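Search this blog Search Go

The Lykkegaard Advent candle ring, and why I now own a spare

Posted 13th May by Tia Parsons

Yes, I know it's spring. But this is when the Lykkegaard rings come back in stock, and every year I get a pile of emails in December from people who missed out, so I'm putting the page up early!

For anyone new around here, this is a four-candle ring in cast iron, black, with little cups that screw in from underneath. It's 38 centimeters across, so measure your table first. Mine sits on the dining table with about a plate's width to spare on either side, and if I add greenery (I always add greenery) people have to eat with their elbows in. The price is $59, the same as last year, and that includes the four cups but no candles.

I bought my first one after Vibeke Þorgeirsson wrote about hers in the comments and made me horribly jealous. She lights hers on all four Sundays and then leaves it out until Twelfth Night with fresh candles in it, and I've copied her ever since. It's heavy enough that the cat has given up on it.

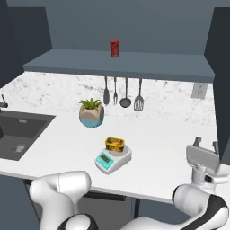 Candles, then. The cups take a standard dinner candle, and the Hidetti ones fit best of anything I've tried. They burn slowly and they don't lean. The Ridier candles are prettier (that deep berry color, oh my) but they're a hair too thin, so you'll want a bit of foil around the base or a dab of candle wax. A box of Hidetti is 40 candles, so split one with a friend or accept that you're now a person with a candle drawer.

Cleaning is easy enough. I chip the wax off with a wooden spoon handle, wipe the ring down and rub in a drop of cooking oil before it goes back in its box. Don't put it in the dishwasher. I did, once, and the rust took me an entire afternoon.

There is also a Zimik version in brass, which a few of you have asked about. I've only seen it at a friend's house. It's lovely and light, but the cups are fixed, so you can't swap them out if one gets bent.

Shipping takes almost 2 weeks at the moment. Leave a comment if you order one, I love hearing where they end up!

Contact | Copyright Tia Parsons, all rights reserved | Back to top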